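Tolura Home Help > Kitchen and Tableware > Care and Repair

Fine cracks in glaze on stoneware bowls, still safe for soup?

Posted by Luminița Tănase
November 20, 2023

I have a set of cereal bowls bought secondhand, stamped Stinholm on the foot, no other marks. Two of them have developed a network of fine lines in the glaze on the inside. The lines do not catch a fingernail. They have turned brown where tea or soup has been sitting, and dishwasher detergent does not shift the color. The bowls also get much hotter in the microwave than they used to, hot enough that I need a cloth to lift them, while the soup is only lukewarm.

I would like to know whether this is damage or only appearance, whether there is a test I can do at home, and whether the glaze can be sealed. I have read that boiling in milk closes the cracks.

3 replies, sorted by oldest

Malcolm Bickerstaff
Mine did that. I threw them out. Bowls are cheap.

Vimala Bhat
The lines are called crazing. The glaze and the clay body shrink by different amounts as they cool after firing. If the glaze shrinks more, it is left in tension and eventually cracks. It can happen in the kiln or years later. Late crazing usually means the body has taken up moisture and swollen slightly.

The heating you describe is the more useful symptom. A dense stoneware body absorbs very little water. If water has gone in through the cracks or through the unglazed foot, the microwave heats that water along with the food, and the bowl gets hot first. Stop microwaving the two bad ones. Trapped steam can split them.

Home test, needs a kitchen scale that reads to 1 g:

Dry the bowl in the oven at 250 F for two hours, starting from a cold oven. Let it cool in the oven with the door shut.
Weigh it. Write the number down.
Submerge it in room temperature water for 24 hours.
Wipe it with a towel until no surface water is left, and weigh it again.
Divide the gain by the dry weight.

One of my own bowls weighed 419 g dry and gained 2 g, so a little under half a percent. I kept that one. An older one from the same shelf gained 21 g, a bit over 5 percent, and it now holds keys. For daily food use I would want the figure under 1 percent. The test says nothing about lead or other metals in the glaze, and a swab kit is only a rough screen for that. If the age or maker is in doubt, send one to a lab.
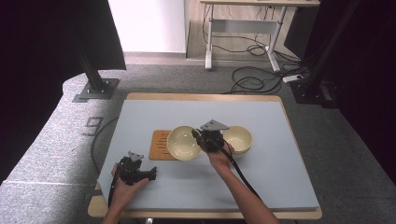 On milk: the proteins leave a film in the cracks and the lines look fainter for a while. The film washes out, and until then you have milk residue in a place you cannot scrub. I would not do it. Epoxy and clear acrylic sealers are also out for anything that touches hot food. The only real repair is refiring with a glaze that fits the body, and no studio will want to put an unknown clay in its kiln.

For the brown stain, soak in 3 percent hydrogen peroxide overnight, rinse, then dry in the oven as above. Do not use chlorine bleach. It stays in the body and can push flakes of glaze off as it dries.

Jintana Chaimongkol
Agree with most of this. One correction – the oven step should be slower if the bowl has been in daily use. I hold at 170 F for an hour before going up to 250. I cracked a Papadakis serving dish by skipping that.

Also check the foot ring. If it is rough and leaves a damp circle on the table an hour after washing, the bowl is taking in water from below, and the crazing may be a result of that. Drying them upside down on a rack helps the ones that are still sound.

Luminița Tănase
Tested both. Dry weight of the worse one was 418 g, wet weight 437. The other gained 3 g. I am keeping the second for dry cereal and retiring the first. Thank you.

Thread closed to new replies.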